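Rekdale Diocesan Schools Office
Atlas and wall map review - checklist with comments
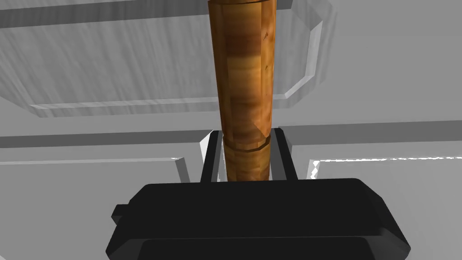 Reviewer: Wajid Lodhi
Date: 7 Jun 1999
Title reviewed: Gelby School Atlas, second printing, plus matching wall sheets
Scope: place names, borders, disputed areas, captions

1. All UN member states named on the political sheets. PASS.

2. Disputed borders drawn with a broken line. FAIL. Plates 30 and 61 use a solid line. The key defines a broken line but neither plate uses it.

3. Capitals marked consistently. PASS with comment. The symbol on plate 61 is smaller than in the key.

4. Armistice lines dated. FAIL. No year given. Tripathi agreed in January to add years and the proof still lacks them.

5. Holy sites labeled with names used by each community. PARTIAL. Two names given on the city inset, one only on the regional sheet.

6. Index agrees with plates. PASS. 400 entries checked out of 600. Spelling differs in one case - "Lastititz" on the plate, "Lastitits" in the index.

7. Captions free of comment on current negotiations. PASS after edit.

8. Publisher's note on sources present. Not checked. Page missing from review copy.

Result: hold. Do not distribute to schools until items 2 and 4 are corrected. Item 5 to be referred to the interfaith adviser. Recheck items 3 and 8 on the new proof.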